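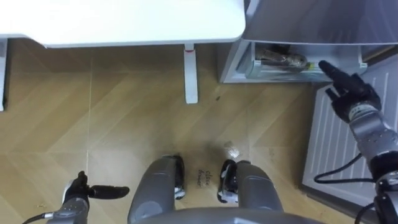

Ticket: close drawer task, teleop demos, right hand
Opened by: Ghizlane Erraji
Assigned to: Libor Procházka
Status: open

Erraji, 31 January 2022
Policy trained on the Bemwood demos misses the drawer front. The finger comes in too low, slides under the rim and stops there. Same result in 5 of 6 runs. When I drive the arm myself through the remote rig, the drawer closes fine. Kvido says the fix is more demos. I doubt it. We have 50 already and I don't see what the next 50 would teach it if they're recorded the same way.

Procházka
Which hand pose did you use? The demos I opened have one finger extended and the rest curled.

Erraji
That one. It's what the Gajdoš glove mapping gives you if you don't touch the presets.

Kolář
Pose is fine, I closed that drawer with it all through October. Please record more before we start blaming the glove.

Procházka
I replayed 3 of the demos against the joint logs. The glove commands and the wrist position don't line up in time, the wrist lags. A person driving by hand corrects for that without noticing. The policy can't, it just copies the late numbers. I'm not claiming this is the whole problem.

Erraji
The Minard release notes say lag compensation is on by default. Is it?

Procházka
They do say that. The config on our machine has it off. I turned it on and restarted the bridge.

Erraji
Retested by remote, feels a bit snappier. That proves nothing about the policy, and I don't want this closed because it "feels" better.

Kolář
Can't we shift the old demos by a fixed offset and retrain?

Procházka
Only if the lag is constant. It wasn't the same in the ones I replayed. I would throw the old set out.

Erraji
Agreed. Next steps:
Re-record with compensation on, starting with the finger level with the rim.
Check the lag in the logs before training.
Keep the old set out of the training folder, Kvido.

Leaving this open until the policy closes the drawer by itself.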